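**To:** Wulteo, small grants desk
**From:** Eugénie Renaud, Vokadley shared rooms
**Re:** Waste and packaging in the shared rooms, second report (to the end of July)

The grant was for two things: getting packaging off the work tables and into the right container, and finding out if a small bin placed close to people does better than a large one down the hall. I can report on both. I'm less sure than I was in the first report that we know the answer to either.

## What has been done

The large container in the hallway (440 liters, rented from Brotov) has stayed where it was. In the ground floor room we put a small round black bin out on the open tile, between the white-topped tables, where people have to walk past it. The old arrangement had a bin pushed under a desk, and you had to know it was there.

I argued against the middle of the floor. It looks like something left behind after a move, and it has to be shifted whenever the cleaners come through. Still, the proposal said "within reach of the tables" and within reach is where it went.

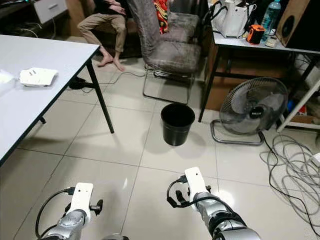
Ghassan Qaisi disagrees with me about the position and asked for his view to go in the report. He thinks an ugly bin in the way is the only kind that gets used, that I am judging the room by how it looks to visitors, and that if we tuck the thing against a wall in August the tables will fill up again by September. He would also like it on record that he asked for two.

Fine, it's on record. My answer is that we have no figures for a bin against a wall because we never tried one, and I would like a month of that before anyone tells Wulteo that the middle of the floor is best practice.

## The weigh-ins

We weighed what came out of the room's small bins at 6 p.m. on working days. Over the reporting period there were 46 weigh-ins. The target in the grant letter was a weigh-in every working day, and we missed 16. Most of those were days when the scale was out on loan to the kitchen upstairs, and a few were simply forgotten, including by me.

The weights went up after the new bin arrived. I'd be careful with that. The same weeks brought a lot of deliveries, and a room that is unpacking things will throw more away no matter what you put its trash in. The first report had a nice rising line in it and I now wish it hadn't, because it has been quoted back to me twice as proof.

There is a further problem with weight as a measure. Wrappers and film weigh next to nothing and take up all the space. A bin can be full to the rim and barely register, and one forgotten half bottle of water will beat a week of snack packaging. If we were starting over I would record how full the bin was, in quarters, and leave the scale in the kitchen.

## What goes in

Food wrappers and light plastic do end up in the small bin. I'm willing to call that a success. People finish something, look around, and drop the wrapper in. It doesn't need a sign or a reminder.

The part we can't claim is sorting. The small bin takes everything. We were supposed to add a liner system with a divided bag, and Barbier delivered the wrong diameter twice. The second batch was cut for a square bin. I've sent them back and asked for a credit, so for now the plan for separated plastic exists on paper only.
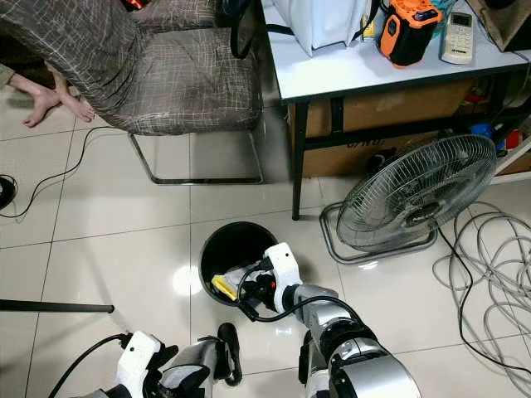
Emptying is still done by whoever notices. The proposal had a rota. The rota was followed for nine working days and then stopped, and I don't think a second rota would last longer. I've asked the cleaners what they would charge to add the small bins to their evening round and am waiting for a number. My guess is that this is where the remaining money ought to go, and that it should have been in the budget from the beginning.

## Boxes

The larger share of the mess was never wrappers. It was boxes: retail cartons, the inner trays, the torn outer sleeves people leave open next to whatever came out of them. They don't fit in a small round bin and people know it, so the box stays on the table. Once one box is there, a second joins it, then a snack bag, and by the afternoon somebody is trying to work in the strip that's left.

Our approach in the proposal was "flatten and carry." You flatten the carton at the table and carry it to the hallway container on your next trip out. I believed in this when I wrote it. What I see is that people do the flattening, or a rough version of it, and the carrying waits. A flattened box takes up as much table as a standing one, sometimes more.

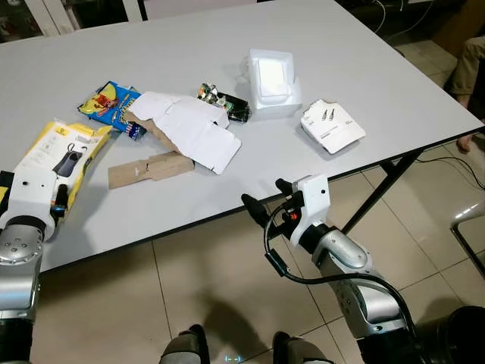

There is also the habit of keeping packaging "in case it goes back." I understand it, and I do it myself. But we've no shelf for boxes on probation, so the work tables serve as the shelf. I asked several of the regular users how long they wait before throwing a carton away and got answers from a day to "until I move." Nothing in the project addresses this. A plain rack by the door with a date label on each box would, perhaps. I'm saying perhaps on purpose, having been confident about the rota.

## Small items and cables

A side note, outside the scope of the grant. When people clear packaging in a hurry, small useful things get swept up with it. Remotes, short leads, the odd adapter in its plastic sleeve. Two items were fished out of the hallway container in July and I doubt we caught them all. Any push to clear tables faster will make this worse, and I'd like Wulteo to bear that in mind when asking us for a faster clearing time in the next phase.

Cables on the tiles are the other thing. We moved a bin into a walking route without looking at what else crossed it. The cleaners raised this and they were right. It will be dealt with before the next report, either by moving the lines to the wall side or by moving the bin.

## Money

The unspent balance is $533. The hallway container is paid to the end of its term. The returned liners should bring a small credit, which I haven't included because I'll believe in it when Barbier sends it.

I'm asking for permission to move the liner line to one of these:

- an evening emptying round by the cleaners, for as long as the money covers
- a rack for boxes people want to keep, with dated labels
- a second small bin, as Ghassan requests

My preference is the order given. Ghassan's is the reverse.

## For the next period

1. One month with the bin against the wall, one month back in the open, same weigh-in time.
2. Record fullness in quarters as well as weight.
3. Get the cleaners' quote in writing.
4. Settle with Barbier, or find another liner.

The grant letter asks whether the approach is ready to be copied in the other Vokadley rooms. No. The small bin probably is, if someone is paid to empty it. The box half of the project has not worked so far, and I'd ask that the summary for your board not merge the two. The weigh-in sheet is available if you want it, gaps and all, and I can go through it by phone any morning before ten.

E. Renaud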